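Service Robotics in Everyday Work
Handout 4: Can machines do the chores yet?
Yeshi Kassa
Reading for the September block. Please bring it to the seminar, printed or on a screen.

4.1 The question

When people outside our field hear that I teach robotics, they ask me most often when they can buy a machine which tidies the house. I have been asked this for many years and my answer has changed less than I would like. In this handout I try to give the answer in a more careful form, so that you can disagree with it in the seminar.

We must first separate two things. A machine that does one chore in one fixed place is old news. The dishwasher is such a machine, and so is the carton folder on a packing line. They work because the room, the object and the person have all been arranged to suit them. You load the dishwasher, and the loading is the difficult half of the job. The second thing is a machine that comes to the chore as it is, with objects lying as somebody left them. For the rest of this handout "chore" has the second meaning only.

4.2 Why sorting small items is our main case

In this course we come back many times to one task: small packaged goods lie on a table, and they must go into the right container. It happens in a bathroom cupboard at home, in the back room of a chemist's shop, and at the station where a hotel prepares its guest kits. The work is the same in all of them. A person learns it in a few minutes and can talk to a colleague while doing it.

For a machine we divide it in four steps: find the item, choose where to hold it, lift it without taking its neighbour, release it in the right place. Students usually expect that finding is the hard step. It was so when I was a student. Today a good detector, trained with enough pictures, finds most shop goods on most tables, and the failures move to the second and third step.

Consider what a wrist camera sees shortly before a grasp.
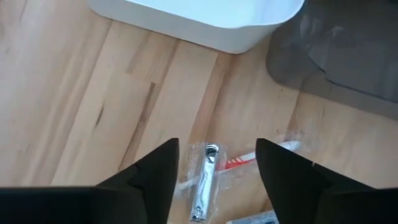 Fig. 4.1. Sorting task, wrist view. Nail clipper and toothbrush in clear packaging, between the gripper fingers.

Three difficulties come together in Fig. 4.1, and I ask you to look for them before you read on.

The first is clear plastic. The clipper is shiny metal and its sleeve is transparent, so the outline the camera finds easily is the outline of the metal. The thing to be grasped is larger, as the sleeve goes out past the metal on both sides. If the fingers close on a loose margin only, the item can hang and swing, and the release becomes a matter of luck. Depth cameras often give poor values on such surfaces, or no values.

The second is overlap. The toothbrush passes beneath the clipper. Which one must be taken first? For us it is obvious that we take the upper one, but the machine needs to know that there is an upper one. From a single picture this must be judged from which edge interrupts which, and wrinkled wrap makes false edges everywhere.

The third is that the gripper hides its own work. The right finger covers a part of the toothbrush handle and of the printed package near it. The closer the hand comes, the less the wrist camera shows of the object. Many laboratories add a second camera for this reason, but then the two views must be made to agree, and we will spend Handout 5 on that.

4.3 What the numbers say, and what they do not

The exercise data for this block come from the Tasholm teaching cell. The set has 3000 pick attempts, of which 700 are with two or more items touching. Of these 700 attempts, 587 ended with one item, the correct one, in the correct container. Please compute the rate yourself (you should get a little under 84 per cent).

Is this good? It depends on who stands beside the machine. In a packing room a worker can clear a failed pick in a moment, and the rate may be acceptable. At home the person bought the machine in order to be somewhere else. A failure every six or seven picks means that she must come back to it again and again, and she would finish sooner by hand. I call this the cost of being called. It is missing from most published tables, and I would like you to ask for it each time you read one.

Note also what is counted as an attempt. In the Tasholm set, an item that fell on the floor ended the attempt, and a student picked it up. Nothing in the data is about how the robot could do this by itself.

4.4 Two opinions to compare

Waweru, in the text you have for this block, says that the household should be changed for the robot: standard packaging, marked containers, nothing transparent. His argument is that we did the same for the car when we built roads. Flivier, which sells sorting cells to small shops, takes the opposite side in its product notes, and promises that the machine will adapt to the shop as it is. Read both. I find Waweru more convincing on technical grounds and less convincing about people - I do not know one family who would repack their toothbrushes.

There is also a middle position, used in the Remell trial, where the machine may refuse. It picks what it is sure of and leaves the rest on the table for a person, up to 2 items in each batch. I like this design. It turns a failure into a small and expected remainder, and the person can deal with it when she has time. Its weak point is that the machine must know when it is not sure, and we saw in Handout 3 how badly most models judge this.

4.5 My answer at present

For shop-floor sorting with a person near: yes, for some goods. For the home: not yet, and I do not give a year. When a newspaper gives one, check which meaning of "chore" it uses.

4.6 For the seminar

Prepare a few lines on each point.

Take one chore from your own home and divide it in steps as in 4.2. Mark the step where you expect most failures.

Decide a grasp for the clipper in Fig. 4.1: where the fingers should close, and from which direction. Defend it against your neighbour.

Estimate the cost of being called for a task of your choice, in minutes per hour of machine work. Write down what you assumed.

Those who missed the lecture on grasp quality should read section 3.4 again before they come.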